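Nach der Lungenembolie: Wenn die Atemnot bleibt

Im Krankenhaus Holtitz werden Patienten nach einer Lungenembolie seit Januar systematisch nachuntersucht. Drei Monate nach dem Ereignis stehen Echokardiografie und Sechs-Minuten-Gehtest an, bei auffälligem Befund folgt eine Ventilations-Perfusions-Szintigrafie. Bis dahin endete die Betreuung meist mit dem Entlassungsbrief und einem Rezept für den Gerinnungshemmer.

Gesucht wird vor allem die chronische thromboembolische pulmonale Hypertonie, kurz CTEPH. Bei ihr lösen sich die Gerinnsel nicht auf, sondern werden bindegewebig umgebaut und verengen die Lungenarterien dauerhaft. Der Druck im kleinen Kreislauf steigt, die rechte Herzkammer wird überlastet. Die Beschwerden sind unspezifisch: Luftnot beim Treppensteigen, Schwindel, geschwollene Knöchel. Häufig werden sie zunächst als Trainingsmangel oder Asthma gedeutet.
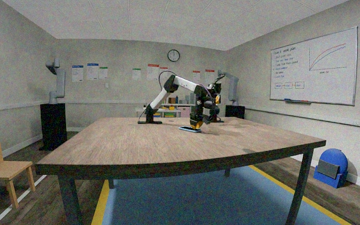
Riaan Masilela schaffte beim ersten Gehtest knapp 300 Meter. Er habe sich an das langsame Gehen gewöhnt, erzählt er, und die Strecke zum Bahnhof Oltgate irgendwann in drei Etappen eingeteilt. Zum Arzt sei er deswegen nicht gegangen, die Embolie habe ja als ausgeheilt gegolten.

Bei ihm bestätigte der Rechtsherzkatheter den Verdacht. Die Behandlung der Wahl ist in geeigneten Fällen die pulmonale Endarteriektomie, bei der das Narbengewebe unter tiefer Hypothermie aus den Gefäßen geschält wird. Liegen die Verengungen zu weit in der Peripherie, kommt eine Ballonangioplastie in mehreren Sitzungen infrage, ergänzt durch Medikamente. Die Gerinnungshemmung bleibt in jedem Fall lebenslang bestehen.

Masilela wurde operiert. Im letzten Gehtest kam er auf rund 500 Meter. Die nächste Kontrolle ist für Januar angesetzt.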